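Sostden Pick Planner
Grasp planning and motion software for small-parts bin work

Overview

Sostden takes an image of a bin, finds the parts in it, ranks the possible grasps and sends a collision-checked path to the robot controller. It is made by Brundstead and runs on an ordinary industrial PC next to the cell. No teaching of individual pick points is needed. You load a part model, mark the bin walls once, and set the limits for the wrist.

Wall and cable clearance

Bins with sloped sides cause most failed picks near the edges, where the gripper body meets the wall before the fingers reach the part. Sostden models the gripper, the wrist and an allowance for hanging cables as separate volumes. Each one can have its own margin. The default margin is 8 mm and can be changed per bin. 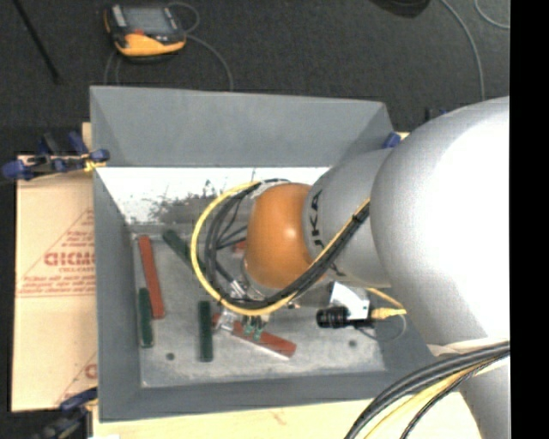

Gripper low over a red block in a sloped-wall tray, KUKA arm.

Grasp ranking

Every candidate grasp gets a score from finger clearance, part angle and distance to the nearest wall. Parts lying at a diagonal are handled the same way as parts lying straight, as the planner turns the wrist to match the long side of the part. The operator can view the top 30 candidates and lock out any that don't suit the product. Scores are written to the log with each pick.

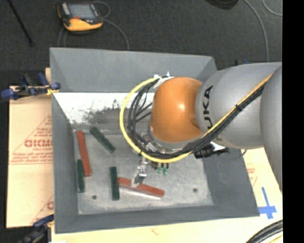
Fingers above a diagonal red block, with green blocks elsewhere on the tray floor.

Part classes

Parts of the same shape can be sorted by color. Classes are set in the Tsikata editor, included with all licenses. A job can pick one class first, alternate between classes, or ignore class and take the best grasp.

Requirements

Camera: fixed or wrist-mounted, calibrated to the robot base
Planning time: about 70 ms per cycle on the standard PC
Network: wired connection to the controller
Licenses: 2 per package (one cell, one offline seat)

Ordering

Sold through Brundstead and the Wornarwood sales office. Floating licenses are quoted separately. The next maintenance release is planned for August and is free to customers with a current support plan.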